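4.2 Picking soft goods with the Tiltgate kit

The second product in our review is the Tiltgate kit, a two-finger gripper with a small wrist camera and the software that goes with them. It is sold as an add-on for arms a laboratory already owns. We bought our kit in July at the list price and had no help from the maker beyond the ordinary support line. The other kits in the review, Mirkel and Altov, were tested on the same bench and are covered in Sections 4.1 and 4.3.

Setting up took one person most of a working day. The fingers bolt on with the screws supplied. The camera bracket fitted our arm only after we had filed one of its slots, and the manual does not mention this. Calibration is run from a browser page and was quick, but the result is lost if the controller is switched off before the page is closed. Amra Stan lost two calibrations this way before we found the note on it in the release file.

The kit comes with a grasp planner trained by the maker. We did no further training for the results in this section. The planner takes one view from the wrist camera, proposes up to five grasps and sends the best of them to the arm. The speed limit was left at the factory setting.

Clothing and small fabric items made up one of the four object groups. We ran 800 of the 3544 trials in the review on this group, using 26 items. These included caps, gloves, socks, tea towels and light jackets. Before each trial the item was dropped onto the table from a low height and left as it fell. A trial was counted as a success if the item was lifted clear of the table and held for five seconds. Wycliffe Rashidi scored all the trials from the recordings and did not know which planner version was in use.

Caps gave us more trouble than their size would suggest. A cap standing on its brim offers the planner a clear rounded top, and the fingers close on it well enough. When the cap has fallen on its side and folded, the crown is still the largest smooth area in view, but it is often wider than the fingers can span. The better grasp is then on the loose cloth away from the crown. Figure 7 gives the wrist view of a cap lying in this way, with the fingers pointing towards the bunched end. The planner put such grasps second or third in its list more often than first.

Dark cloth was a further difficulty. With the bench lights at full strength the pale tabletop gave patches of glare, and the depth estimate near them was poor. Dimming the lights by one step helped the planner find the outline of dark items but made thin white ones harder to find. We kept one setting throughout so that the three kits could be compared.

The finger pads wore faster than we had hoped. We changed them after 14 days of use, when the lower corners had begun to round off. A spare pair is included in the box. Further pairs have to be ordered from Zamudio, the only dealer in our region, and ours took about three weeks to arrive. 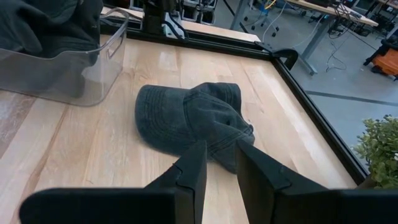
Figure 7. Wrist camera view of a folded dark grey cap on the wooden tabletop, with the two gripper fingers in the foreground.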